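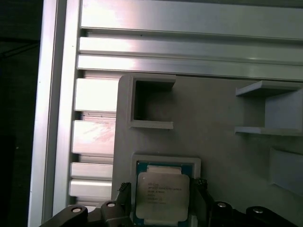 Corner of the bench fixture, square holder empty, rails along the back.

23 May 2020

Spent most of the day with the gray plate and the rails, which was a pleasure after so much paperwork. I'm writing it up at greater length than it deserves so that Rawan and Oldřich can pick up where I stopped without having to ring me (though you are both very welcome to ring me, I like the company).

The plate first. It is back in the corner where the upright meets the horizontal rails, and I pushed it as far in as it wanted to go before tightening anything. Wim asked a while ago why I insisted on rounding the upper left corner, and the answer is that the square-cornered version fouled on the extrusion every single time and I got tired of filing it. The rounded one drops in nicely. I did the fasteners up finger tight, went for coffee, came back and did them properly, working from the corner outward. If you take it off again, please do them in the same order -- I have written "corner first" on a bit of tape inside the drawer lid.

Square holder next, since that's the one everybody will want to know about. I left it empty on purpose and would like it to stay that way until Anežka has been over it with her calipers. The walls are thick, thicker than they need to be I suspect, but the thinner ones on the Stela print flexed when you leaned on them and I would much prefer to waste a little filament. The ledge along the bottom edge is Přemysl's idea and a good one. You can rest the part on it and tip it back into the opening, where before you had to hover over it and hope. I tried this with the dummy block a good many times this morning, first with my right hand and then with my left, and the left hand was nearly as easy. On the old plate I couldn't do it left-handed at all.

One grumble about the dummy block. It went in 5 times without a murmur and then stuck, and I had to wiggle it out with the wooden wedge. I think there is a tiny burr on the block itself, on the side where somebody (me, very likely) dropped it in July last year. I have rubbed it down with fine paper and put it in the tin with the red lid. Could whoever uses it next make a note of whether it still sticks?

Then the bracket on the right, the one with the upper and lower ledges. I know Oldřich thinks the pocket should be closed off and I can see why, but I want to live with it open for a bit longer. It is so much easier to clean! Crumbs of plastic get into everything here and a brush goes straight through an open pocket. If things start sliding out, I'll give in gracefully and we can print the Kuruc version, which has the lip. The file is in the shared folder under 659, and please don't rename it again, I spent half of yesterday evening looking for it.

The block with the slanted top, below the bracket, I have not touched. It looks right and it feels right, and I ran out of afternoon. The slope still wants checking against the drawing. Rawan, you have the good angle gauge, or you did have it when I last saw it.

I wiped the rails down too. The old cloth was leaving a film, so I used one of the new ones from the Voscombe box and they came up very well. There's a scuff on the face of the slotted piece by the upright that won't shift. I rubbed at it for longer than was sensible and then decided it does no harm where it is. The dark grooves between the rails collect dust like you wouldn't believe and I only did the front one thoroughly -- a soft toothbrush would help, if anybody has an old one at home they can spare.

To do, in no special order:

Calipers on the square holder, all 3 heights (Anežka)
Slope of the slanted block against the drawing
Dummy block, see above
Ask Drerkusus whether the next spool will be the same gray, as the last one came a shade darker
Toothbrush

I have left the hex keys in the cup by the window and the spare fasteners in the shallow tray. There were 5 when I put the lid on.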